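Haltgate Terrace Football Cards, Series 3 Hobby Box

Sealed box, 23 packs. In stock, ships from our Durnine warehouse.

The maker calls this "the most exciting release in the history of the terrace". They said the same of Series 2, and we still have some of that on the bottom shelf. We sell the box because people ask for it, and we would like you to know what you are paying for before you order.

Each box promises one signed card. Read the wording on the side panel, though. It says "one autograph or relic card on average", so a box can hold a square of shirt and no signature at all. The relic cards say the cloth is "player-worn". They don't say match-worn, and the maker has not answered our emails asking which it is. If you care about mud and ninety minutes of sweat, buy a framed shirt with proper papers.
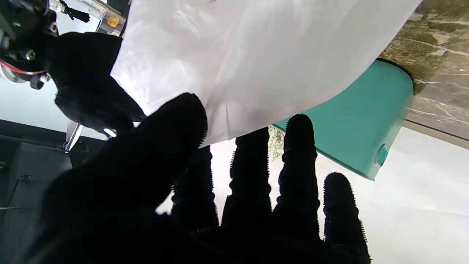

The base set runs to 700 cards, a lot for a league of this size. A good part of that is padding: stadium cards, mascot cards, and a run of "great moments" that includes a goalless draw. Anyone hoping to finish the set from boxes alone will end up with a tower of doubles. Swapping is cheaper, and single base cards are listed separately on this site.

The foil parallels are better than last time. The silver no longer flakes at the corners, and the green ones look smart in a plain sleeve. We are less taken with the so-called short prints. The print run is given as 1053 for most of them. You can decide for yourself whether that is short.

What you get
Sealed hobby box, 23 packs
One autograph or relic card on average (see above)
Foil parallels in silver, green and black
Checklist leaflet, folded, small type

What you don't get
Sleeves or a binder
Any promise about resale value
Redemption cards that last for ever. They run out in February, and the maker is strict about it.

Storage
Rotus soft sleeves fit the base cards and the foils. The relic cards are thicker and need the Rotus deep top loader, sold on its own page. The Filali binder is sold elsewhere as "made for Terrace", but its pockets are tight and we have seen bent corners on cards pulled out in a hurry. We stopped stocking it.
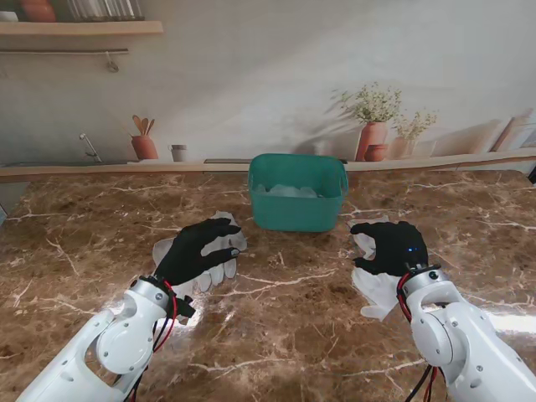 Returns

Unopened boxes can come back to us with the outer wrap whole. Opened boxes can't, however dull the contents. Dented outer cartons are not a fault if the packs inside are sealed and flat.

Is it worth it?

If you like opening packs and follow the league, probably. If you are buying it as an investment, we'd want to see your sums. Prices for Series 2 signatures went up for a month and then slid back, apart from a few strikers. Case orders are welcome by email, and we do not open packs or weigh them before they leave the shop.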